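Chapter 2
Drying, Cutting and Storing Medicinal Roots
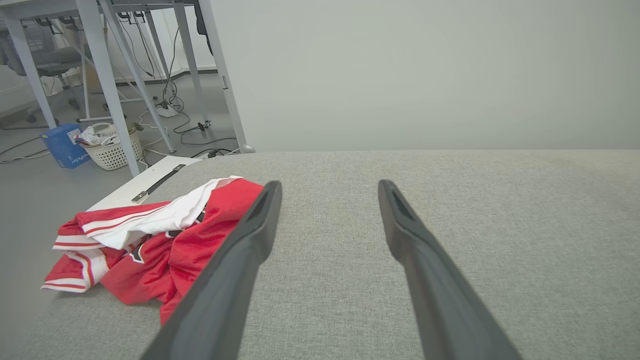 The quality of a root preparation is largely settled before any extraction begins. A root that was lifted at the right stage but dried too slowly will lose part of its volatile oil and may grow mold at the core. This chapter covers the handling of roots between harvest and the first preparation step. Dosage forms are treated separately in later chapters.

2.1 Terms used in this chapter

Fresh weight is the weight of the root after washing and draining. Dry weight is the weight once two successive weighings, taken a day apart, agree. The drying ratio is fresh weight divided by dry weight. Garbling is the removal of stem bases, stones, rootlets and discolored pieces from the dried lot.

The term "root" is used loosely in the herb trade. Ginger and turmeric are rhizomes, or underground stems. Valerian is sold as a mixture of rhizome and attached roots. The distinction matters in cutting, as rhizomes are usually sliced across and long taproots are often split lengthwise first.

2.2 Moisture and loss

Most fresh roots are more than half water. Marshmallow and burdock are dense and give up their moisture slowly; valerian has many fine rootlets and dries unevenly, with the rootlets brittle while the crown is still soft. In the Tasosier drying trial, 1,931 grams of fresh root went onto the racks. After garbling, the lot weighed 1,799 grams, and this second figure was used as the fresh weight in all later calculations. Weighing before garbling overstates the drying ratio, and the error is common in student records.

Temperature should be kept low for aromatic roots. Mucilage-bearing roots tolerate more warmth but need steady air movement – still air at the center of a stack is the usual cause of spoilage. Slices should lie in a single layer and be turned daily.

2.3 Storage

Dried root keeps longer whole than cut, and longer cut than powdered. Store it in closed containers away from light, labeled with the botanical name, the part used, the harvest date and the lot number. Lots lifted in December should be kept apart from earlier ones, and powders should be made only as needed.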